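Removing Set-In Stains from Washable Clothing

Most stains that survive a first wash are still removable. They survive because the wrong treatment was used, the treatment was rinsed out too early, or the garment went through a hot dryer before anyone checked it. The procedure below covers cotton, polyester and cotton-polyester blends with a care label that permits machine washing. It does not cover silk, wool, leather trim or anything marked dry clean only.

What you need

Liquid laundry detergent containing enzymes (look for protease and amylase in the ingredient list)
Powdered oxygen bleach (sodium percarbonate)
Plain dish soap, without added lotion
White vinegar
A soft toothbrush
White cotton rags or undyed paper towels
A bucket or sink with a working stopper
A kitchen scale, if you have one

Do not substitute chlorine bleach for oxygen bleach. The two products behave differently on dyed fabric and must never be combined. Chlorine bleach must also be kept away from vinegar and ammonia, as both mixtures release toxic gas.

Step 1. Identify the stain group

Treatment depends on what is in the stain. Nearly all household stains fall into one of the following groups.

Protein: blood, egg, milk, sweat, grass (in part). Start with cold water.
Oil: cooking fat, butter, salad dressing, sunscreen, machine grease. Start with dish soap, applied to dry fabric.
Tannin: coffee, tea, red wine, berry juice. Start with detergent and warm water. Avoid bar soap, which can make tannins harder to remove.
Dye: ink, marker, color transferred from other clothing. Start with oxygen bleach, after a colorfastness test.
Mineral: rust, some well-water marks. None of the products listed here will remove rust. Use a rust remover labeled for fabric, and keep bleach of any kind off the mark.

Mixed stains are common. Tomato sauce is oil plus pigment. Chocolate is oil, protein and tannin. For a mixed stain, treat the oil first. Water-based treatments do not get through a layer of fat very well, and a soak applied over grease mostly wastes the powder.

If the stain is unknown, smell it and look at the edges. A dark, soft-edged spot that looks the same on both sides of the cloth is usually oil. A mark with a darker ring at the border was usually a water-based liquid that dried from the center outward.

Step 2. Test for colorfastness

Mix a small amount of the treatment at the strength you intend to use. Apply two drops to an inside seam allowance or the back of the hem. Wait ten minutes, then press with a white rag. If color transfers to the rag, use only detergent and cold water on that garment.

Bright solid colors deserve particular care. Yellows, reds and turquoises on inexpensive cotton often carry unfixed dye for the first several washes. Test these every time, including garments you have treated before with a different product.

Step 3. Pretreat

For oil: work dish soap into the dry fabric with a fingertip until the spot turns uniformly translucent. Leave it for 15 minutes. Rinse from the back of the cloth with the warmest water the label permits.

For protein: rinse from the back with cold water, then apply enzyme detergent undiluted. Brush lightly, following the direction of the weave. Leave it for 30 minutes and keep the area damp. Enzymes stop working once the detergent dries.

For tannin: apply detergent, leave it for 15 minutes and rinse. If a brown shadow remains, apply one part white vinegar to two parts water and rinse again. Rinse all the vinegar out before moving on to the soak.

Blot or brush gently throughout. Hard scrubbing raises the fibers on knit fabric, and the resulting fuzzy patch stays visible after the stain has gone.

Step 4. Soak

Oxygen bleach should be fully dissolved before the garment goes in. Undissolved grains can leave pale dots on dark fabric. Use 14 grams per liter of water – slightly under a level tablespoon for most powders. Check this against the package and follow the package if it gives a lower figure.

Dissolve the powder in hot water, then add cool water until the bath is at a temperature the care label allows. Submerge the whole garment. Soaking only the stained section can produce a visible tide line. Hold the fabric under with an upturned plate, not with anything metal. Metal zippers and snaps can react during a long soak, so limit those garments to 30 minutes.

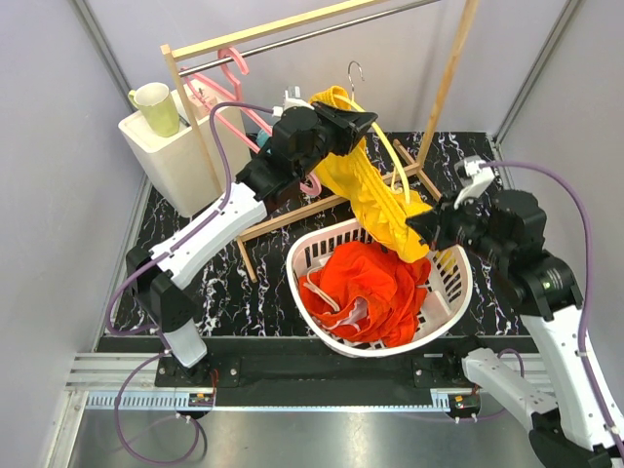 Leave plain cottons for four to six hours. Overnight is acceptable for white cotton. The solution loses its strength as it sits, and a bath left from the previous day should be discarded and mixed again. Do not store it in a closed bottle, as the gas it gives off can burst the container.

Step 5. Wash and inspect

Transfer the garment directly to the machine without wringing. Run a normal cycle with the usual dose of detergent. Overfilling the drum reduces rinsing, so leave a hand's width of space above the load.

When the cycle ends, inspect the area in daylight or under a bright white lamp. Wet fabric hides faint oil marks. If in doubt, air dry and look again. Do not use the dryer until the mark is gone, as heat can set what remains.

Step 6. Repeat or stop

Two full rounds are reasonable for an old stain. After that, further soaking tends to fade the surrounding dye faster than it lifts the mark.

Troubleshooting

Stain lighter but larger: too much water was used during pretreatment. Repeat Step 3, working from the outside edge toward the center.
White film on dark fabric: detergent or powder residue. Run an extra rinse with no product.
Stiff patch after drying: dish soap was not rinsed out. Soak in plain warm water for 20 minutes and rewash.
Yellow underarm marks unchanged: these are often a combination of sweat and antiperspirant. Treat as oil first, then as protein, then soak.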